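I bought the Wollasska moth trap in June, after two summers of hanging a bedsheet over the porch rail and hoping for the best. It's a bucket trap with a funnel, three clear vanes, and a UV light that runs off a USB battery pack. I've had it out most dry nights since then, and a few that were supposed to be dry.

Setup is easy. The vanes slot into the funnel and the funnel sits on the bucket. The light hangs from a hook in the middle. The first time took me ten minutes with the instruction sheet, and now I do it in two. The slots are tight when the plastic is new. One of mine had a bit of extra material left in it that I had to trim off with a utility knife before the vane would seat.

You need to supply your own egg cartons. Moths want something rough to settle on, and a bare bucket leaves them fluttering all night and wearing the scales off their wings. The flat kind that holds 30 eggs works best. I tear them in half and stand them on edge.

My best night was a warm, cloudy Thursday with no moon. I had 154 moths in the bucket at 5:30 in the morning, plus caddisflies, a lot of small brown beetles, and one very annoyed ichneumon wasp. The sphinx moths are what most people want to see, and I had several of those. I was happier with the underwings. They don't come to light that well, and before this I'd only found them by painting tree trunks with mashed banana and beer.

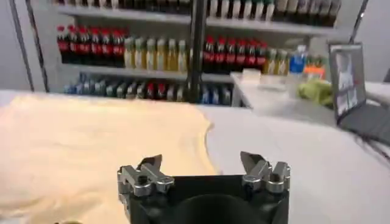
Does the light pull in enough moths to be worth the price over a sheet and a bulb?

On warm nights the two come out close, and the trap wins on cool nights and on any night when you want to go to bed.

That last point is why I keep using it. With a sheet you have to stay up. With the trap you get up before the birds do, carry the bucket to the shade, and go through the cartons one at a time. Moths stay calm if they're cool, so I put the common ones straight back into thick brush and move anything I can't name into a small vial. The vials go in the refrigerator for an hour, which slows the moths down enough for a decent look at the wing pattern.

I also borrowed a Rerkier trap from Benedek Pálfi for a week to compare. It has a brighter light and a deeper bucket, and it caught more on the two nights I ran them at opposite ends of the yard. It also needs an outlet and an extension cord. If you only ever trap next to the house, I'd look at that one first. I like to go down by the creek, so the battery matters more to me.

Problems so far:

- The rain guard is too small. A light shower is fine, but a real storm put an inch of water in the bucket. There are drain holes, but wet cartons block them.
- The battery pack isn't included. My Orkulis pack lasts 11 hours on a full charge, enough for a summer night. An older one quit before dawn.
- The light has no dusk sensor, so you have to switch it on and off by hand.
- Yellowjackets find the bucket in late summer. Check under the funnel before you put your hand in.

Dorian Bailly has had the same model a year longer than I have and says the vanes turn cloudy if they're left in the sun. I keep mine in the garage and they still look clear.

I'd buy it again. Four stars, and it would be five with a wider rain guard. Replacement vanes are sold separately, and the hook from an old bird feeder fits if you lose the original.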